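Brand notes: what a tea chain can teach a small shop

Hi all, and welcome to the new people (there are quite a few of you this month!). I spent most of last week reading up on Nurnard, the bubble tea chain that opened its first counter in Bestalton with one blender and a menu you could fit on a napkin. They now have 70 shops, and I wanted to know how they got there without buying a single billboard.

The short version is that they picked streets the big chains didn't want. Side streets, bus stops, the back end of shopping malls. Rent was low, so they could keep a large milk tea cheap and still pay for decent leaves. Melur Sembiring, who ran their early store openings, told me they turned down 13 sites in the first year because the rent would have pushed the price up. I love that kind of stubbornness.
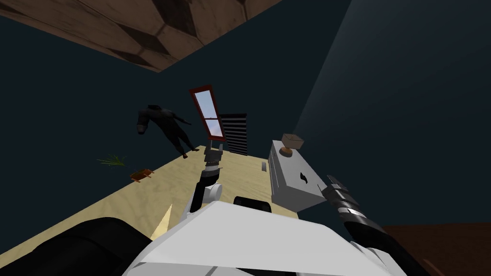
Pricing is where most of my readers get stuck, so let me stay on it for a bit. Nurnard never ran a big launch discount. They gave regulars a stamp card, and the free drink came early enough that people really did finish the card. Then there's the counter itself, which I think did half the selling. They kept to a plain, light wood top like the blond one up there, and every new shop got the same look, so you knew where you were before you read the sign. Cheap to copy, easy to wipe down, and it photographs well (that matters when your customers do your advertising for you).

They did make mistakes. The bottled line flopped. It went into supermarkets under a second name, Rahman, and shoppers had no idea the two were connected. Dimas Ngau handled the accounts back then and he says they lost more on those bottles than on all their closed shops put together. They pulled it and went back to the counters.

Sport worked out much better. They put their name on a local youth league, handed out drink coupons at the games, and 410 of those coupons came back in the first month. For the price of some printing!

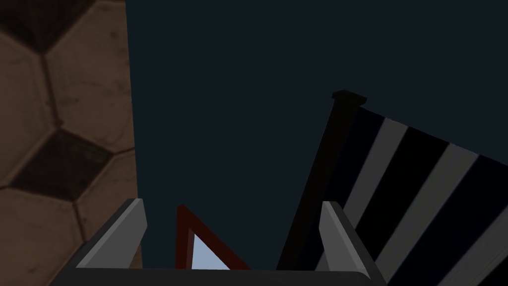

Stitched panels, up close.

What I'd take from the league deal is how small it was. Parents were standing there anyway, thirsty and bored, and the nearest shop was a short walk away. If you run a bakery or a juice place, I'd bet there's something like it near you.
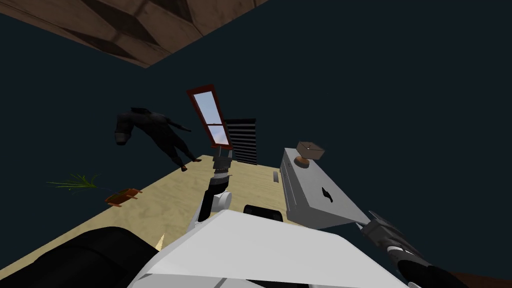 You do need to track it, though. Put a code on the coupon, even a handwritten one, and keep the returns in a box by the register. Sekar Sopacua does this at her noodle place in Brokcombe and she dropped 2 of her regular promotions after one look in the box. If you try it, write and tell me what came back. Next issue I'll get into delivery apps and what they take out of each order.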